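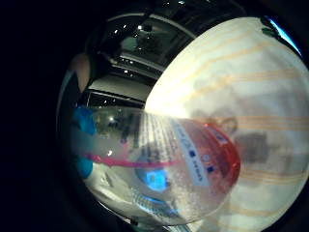 Clear plastic container with a red end and a white label, against a pale striped surface.

Brukito opens its refill room in Heder this June

Bring your empties! Brukito, the household refill shop in Heder, is opening a second room in June, and it is given over entirely to things you can pour, scoop or pump into a container you already own.

The new room has 57 refill points, from washing-up liquid and hand soap to rice, lentils and porridge oats. Any clean container with a lid that closes properly is welcome - old squash bottles, jam jars, the plastic tub at the back of the cupboard. Labels can stay on. We weigh everything empty at the door, write the weight on a sticker and take it off again at the till.

We tried the idea out over the spring with 212 households on the Nakajima estate, who filled 507 containers between them. They asked for smaller funnels, a lower shelf for children and somewhere to put a wet umbrella, and we are delighted to say that all of these are going in.

There will also be a swap shelf by the window, where spare bottles and jars can be left for anyone who has come without. Lids are kept in a drawer underneath, sorted by size, and we are always short of the wide ones.

The room is at the Drornel end of the covered market, next to the bicycle racks. Doors open at 9am and the last fill is at 5.30pm. Refills start at 55p.

Notes to editors: photographs and a full list of refills can be had from the Brukito shop counter.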